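Folding and Storing T-Shirts: Guidance for Residents

Kovenberg Residence Services
Last revised 23 Nov 2018

The following procedure applies to short-sleeved shirts kept in the shared and single rooms at Kovenberg. It produces a flat bundle that fits the standard drawer, which is 30 cm wide inside, and it may be carried out by one person or by two.

Before you begin

Clear the bed of books, bags and other loose articles. Straighten the bottom sheet and move any blanket to one side. Shirts must be fully dry before they are folded. Check the hem, collar and underarm seams, and set aside any item that needs mending. Residents at the Belkadi building should use the mending basket on the ground floor.

Step 1. Lay the shirt flat

Spread the shirt lengthwise on the bed with the collar toward the head end and the hem toward you. Take hold of the hem and draw it gently in your direction until the body of the shirt lies straight. Do not pull on a tag or label. 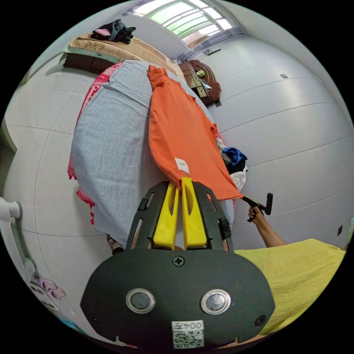
Step 2. Smooth the fabric

Open out any bunching near the collar. If one side hangs over the edge of the bed, lift it back onto the sheet. Pass a flat hand from the center toward each side seam. A second person may hold the collar in place.

Step 3. Fold the sides

Bring one side in to the center line and turn the sleeve back on itself. Repeat with the other side. The two edges should meet without overlapping.

Step 4. Fold the length

Bring the hem up to just below the collar, then fold the shirt in half once more. Thick cotton shirts may be left at the first fold.

Step 5. Put away

Place folded shirts upright in the drawer with the last fold facing up. A standard drawer holds 24 shirts in two rows. Shirts not needed after September may be moved to the storage box under the bed, labeled with the room number.

Related pages: Changing Bed Linen; Laundry Room Hours, Prikolov Wing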